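El informe Neneton

1. Objeto

Dörte Kettler redactó la primera versión del informe en dos páginas y la segunda en 14. La diferencia correspondía casi por completo al apartado de limitaciones, que Zbigniew Śliwiński había devuelto con una sola anotación al margen: «insuficiente».

El objeto del ensayo no había cambiado desde febrero. Se trataba de determinar si un brazo con cámara de muñeca podía localizar un agujero en una pieza de acero cepillado sin sensor de fuerza, usando solo la imagen y la posición de las articulaciones. Kalline pagaba la mitad. La otra mitad la ponía el laboratorio de Grotora, que a cambio se reservaba el derecho a publicar.

El método llevaba el nombre interno de Neneton. Kettler no recordaba quién lo había elegido y en el informe lo citaba sin cursiva.

2. Método

El procedimiento constaba de una aproximación lenta, una pausa y una segunda aproximación desde un ángulo corregido. En la pausa, el programa comparaba la imagen de la muñeca con un modelo de la pieza y asignaba a cada borde circular una probabilidad de ser agujero, resalte o reflejo. La tercera categoría se había añadido tarde. Śliwiński se opuso durante semanas: un reflejo, escribió en el registro, no es una propiedad de la pieza y no debe figurar en su modelo.

Kettler respondió en el mismo registro que el robot no tenía acceso a las propiedades de la pieza. Tenía acceso a la cámara.

La discusión quedó cerrada con el ensayo 98. El brazo descendió sobre la pieza con el margen habitual y se detuvo. El programa propuso dos candidatos: el agujero redondo, con probabilidad baja, y una franja del resalte central, con probabilidad alta. El operador de turno pulsó la retención y guardó la imagen antes de retirar el brazo.

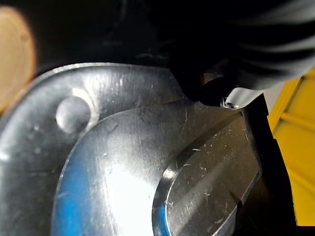

3. Resultados

Kettler estudió la imagen del ensayo 98 en la pantalla grande de la sala de reuniones. El agujero tenía un brillo en forma de media luna en la pared interior derecha. Sobre la cara curva del resalte corría una banda azul, y al lado, una zona blanca en la que la textura del mecanizado casi desaparecía.

—El azul no es de la pieza —dijo Śliwiński.

—No.

—Ni el blanco.

—Tampoco.

Él acercó la silla. Llevaba la libreta de tapas grises en la que anotaba las temperaturas del taller, que nadie le había pedido.

—¿Y las virutas del rebaje?

—Las virutas sí están. El programa las ha clasificado como rayado.

Śliwiński escribió una línea y la tachó. Después pidió ver los pesos de la tercera categoría. Kettler los abrió. Con la categoría activa, el agujero pasaba a primer candidato; sin ella, el programa habría dirigido la herramienta contra el resalte. Repitieron el cálculo con la imagen girada, con la imagen recortada y con la mitad del contraste. El orden de los candidatos se mantuvo en los tres casos.

—Es un solo ensayo —dijo él.

—Hay otros 30 parecidos en el archivo.

—¿Parecidos según quién?

Ella tardó en contestar. La selección la había hecho el propio programa.

Pasaron la tarde revisando el archivo a mano, imagen por imagen, cada uno en un extremo de la mesa y sin comunicarse la clasificación. Al cotejar las hojas coincidían en todo salvo en 2 imágenes. En ambas, Kettler había escrito «agujero» y Śliwiński «no determinable». El programa había escrito «reflejo».

4. Limitaciones

El apartado ocupaba ahora nueve páginas. Recogía la dependencia de la iluminación, la ausencia de piezas con acabado mate, la presencia de virutas sin clase propia y el hecho de que los dos anotadores conocían el resultado esperado. Kettler añadió un párrafo sobre las 2 imágenes en desacuerdo y propuso excluirlas. Śliwiński lo devolvió con otra anotación: «mantener».

Las mantuvieron. La tasa de acierto bajó en la tabla principal y hubo que rehacer la figura. Kalline preguntó por correo si la cifra era definitiva, y Kettler contestó que era la medida.

El informe se cerró el 1 de diciembre de 2019. En la casilla de observaciones, que solía quedar en blanco, Śliwiński anotó que retiraba su objeción a la tercera categoría y que mantenía la objeción al nombre.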